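Workshop > Surfaces and Finishes > Tables and Desks

White tabletop: oil it, wax it, or leave it alone?

Posted by Bảo La, 27/08/2024
4 min read

Hello all. I bought a Ridska table second hand in March and I use it for cutting paper and for binding small notebooks. The top is white and matte. I like it very much, but I do not know how to take care of it. The seller told me to put furniture wax on it every season. My neighbor says that wax will make it yellow.

Two photos of the top: 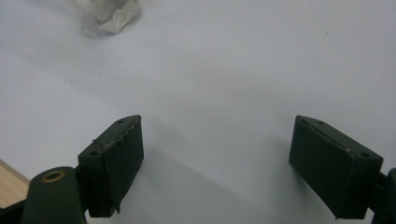
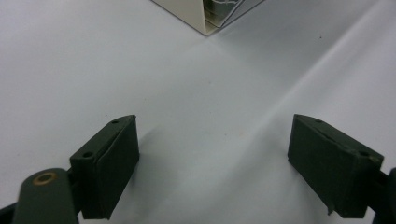 1. What I have tried until now

Only a soft cloth with warm water and a small drop of dish soap. This takes away glue if I am fast. It does not take away pencil. When I rub the pencil with an eraser, the place becomes a little shiny, and I can see it in the evening when the lamp is low. I am afraid to continue.

2. What I want to know

Is wax a good idea for a painted surface? Can the shiny places become matte again? And do I need a cutting mat under everything, or only under the knife? I have one mat from Herkomik, but it is small and the long sheets hang over it.

Thank you for your patience with my long question.

---

plank_and_pin wrote:

No wax. Wax on matte white paint collects dust and after some months you have a gray table. I did this to a shelf and had to clean it with mineral spirits, which took the shine off in some places and left it in others. Soap and water is right. Keep doing that.

---

OldGluePot wrote:

I don't agree with the post before mine. A thin coat of clear paste wax, buffed well, is the best thing you can give a work table. Glue pops off it. I have waxed my bench for years and it is not gray. The trouble comes when people leave it thick.

---

plank_and_pin wrote:

Is your bench white?

---

OldGluePot wrote:

It is beech. But wax is wax.

---

plank_and_pin wrote:

On beech I would wax too. On white you will see every fingerprint that the wax holds.

---

marrow_lane wrote:

Before anybody waxes anything, find out if it is paint or something else. Turn the table on its side and look at the underside and the edges. If you see a thin line where the white layer ends, it is probably a sheet glued on a board, and then wax has nothing to go into. If the white goes over the corner with no line, it is more likely paint. I can't tell from the photos.

For pencil, try a melamine sponge, but very lightly, and first in a place near the back. It is a fine abrasive. On paint it can make the same shiny place that your eraser makes.

---

Bảo La wrote:

Thank you to everybody. I turned the table with the help of my son. The white goes over the corner and I see no line. Under the table there is bare wood and some drops of white, so I believe that it is paint. Maybe the seller painted it himself? He did not say so.

I tried the sponge near the back. The pencil is gone. The place is a little bit shiny, but less than with the eraser.

---

marrow_lane wrote:

Then it is paint, and the drops say it was done by hand. In that case the shiny places can be repaired. Rub the whole top evenly with a very fine gray pad, wipe it, let it dry, and put on one coat of clear matte water-based varnish with a foam roller. I used the Gavalas one on a child's desk and it stayed white. Don't use oil varnish, it goes yellow. Your neighbor is right to worry about yellow, only for a different product.

---

OldGluePot wrote:

Fine, I give up on the wax for white paint. I still say that varnish on a cutting table is work for nothing. The knife will find it in a week. Buy a bigger mat.

---

Bảo La wrote:

I looked at bigger mats. The one from Ulport is 100 by 200 cm and would cover all the top, but then I do not see my white table anymore! Is it possible to put two small mats with the sides together?

---

plank_and_pin wrote:

Possible, but the knife jumps a little at the joint. Tape them on the back and keep your cuts away from the middle. For folding and gluing you don't need a mat, a sheet of baking paper is enough and you throw it away after.

---

Bảo La wrote:

The baking paper is a very good idea, I have it already in the kitchen. I will wait with the varnish until I have 8 free days, because I read on the can that it must harden for one week before heavy use, and I have notebooks promised to my sister's school. I will write again when it is done.

---

marrow_lane wrote:

Good plan. Stir the can well and don't shake it, or you get bubbles.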